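Workshop Notes: The PC Disassembly Cell at Harries

The bench at the back of the Harries shared workshop has been taken over since July by an arm that takes desktop computers apart and puts them back together. Members who come in on Thursday evenings will have seen it running. Several have asked how it works, so this item covers the build as it stands, including the parts that do not work well yet.

The project belongs to Czesław Cieślak and Kylie Harawira. Cieślak did the mechanical work and the fixture. Harawira wrote the control software, which she calls Kesuston. The original plan was modest: a cell that could pull memory, cards and drives out of donated office machines overnight, so that members could sort the parts in the morning. Reassembly was added later, mainly as a way of testing. A part that can be put back and booted has not been damaged on the way out.

Base and mounting

The table is aluminum with raised slats, bought secondhand from a sign shop. It replaced a chipboard bench that flexed whenever the arm stopped suddenly. With the old bench, the first card inserted in a session went in cleanly and the fifth one did not, and two weeks were spent looking for a software fault before Cieślak put a dial indicator on the bench top. The slats also give the fixture something to register against, so it can be lifted off for changes and returned to the same place without a full recalibration.

The computer case lies on its side with the panel off and is held by friction pads and its own weight. Clamps were tried. They got in the way of the wrist at low approach angles and were removed. A case that moves during a hard pull is detected by checking two reference points on the chassis after each operation. If either has shifted by more than the limit, the program stops and waits for a person.

Fixture plate

Every part that comes out of the machine goes to a fixed location on a printed plate beside the case. Version 14 of the plate is in use now. It takes 16 hours to print on the workshop's large machine, in gray PLA, and most of the earlier versions failed for the same reason: pockets that were sized to the part and left no allowance for the gripper fingers.

The current pockets have a chamfered lead-in on all sides. The memory groove is long and narrow, and the module sits in it on its edge contacts, which Harawira dislikes. She would like to support it by the ends only. The processor recess is square and shallow enough that the heat spreader stands proud and can be gripped again. Hard drives go in upright with their caddies still attached. Laying them flat would be easier on the plate but would need a wrist rotation in a part of the workspace where the arm is close to its joint limits.

The files for the plate are on the workshop drive under Turkska, which is the name of the fixture and nothing else. Please do not print from the folder marked "old."

Gripping expansion cards

Cards have been the hardest part of the job. A graphics card is held by its slot, by a screw at the bracket and on many boards by a retention latch at the end of the slot. The screw and latch are still released by hand before the program starts. The arm then grips the card near its upper edge and lifts straight up, with a small rocking motion along the length of the slot.

Rocking across the slot is disabled in software. It was allowed in an early version and cracked a slot on a scrap board.

Insertion uses the same motion in reverse, with a force limit. The card is lowered until contact, backed off slightly, and moved in a short search pattern until the downward force drops. The program then pushes to the limit and checks the final height. If the height is wrong, the card is withdrawn and the search repeats up to three times. Cards with a fan mounted near the bottom edge reduce the area available to the fingers, and the grip point for these is entered by hand. 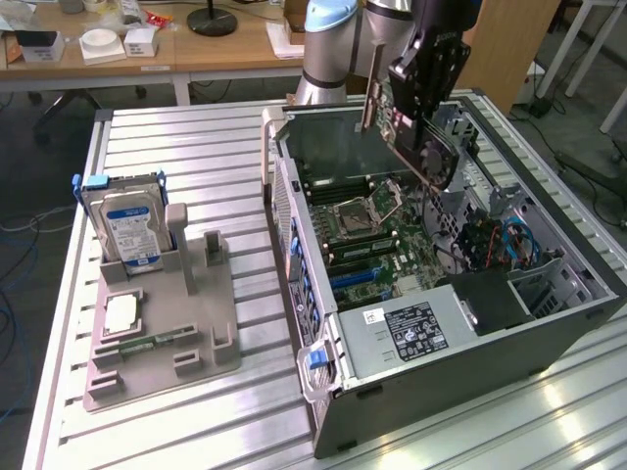 Photo: Harries workshop / Kesuston project

Processor handling is simpler than expected. With the socket frame open there is no insertion force to manage, only position and orientation. The risk is to the pins, and for that reason the arm runs at its lowest speed anywhere within reach of an empty socket. The heat sink comes off by hand, and thermal paste is cleaned before the processor is ever gripped. Paste on the finger pads caused the only dropped processor so far.

Cables remain unsolved. SATA leads spring back after being moved, and the arm has no reliable way of knowing where they will end up. For now they are unplugged and pushed to one side before a run. Cieślak has made a small comb to hold them against the drive bays, but it has not been tested on more than one type of case.

Results so far

The log holds 1,991 completed pick and place operations, counting each removal and each insertion separately. Memory modules account for the largest share. The finger pads are cut from a rubber sheet sold by Ritico and are changed when the edges begin to round, which happens after roughly 3,000 grips on the test rig — the pads now fitted have not reached that point.

Next on the list is a second plate for smaller cases, followed by an electric driver for the bracket screws. The driver will need its own mount, as the gripper cannot hold it rigidly enough to start a screw without cross-threading.

Using the bench

The power switch for the cell is on the wall side. Check that the arm is parked before reaching over the table, and leave parts in their pockets if a run has been paused, as the program assumes they are where it put them. Donated desktops can be left on the shelf by the door with the drives still in. Laptops and all-in-ones are not wanted at present. Questions about the plate go to Cieślak and everything else to Harawira, who is usually at the bench after 7 p.m.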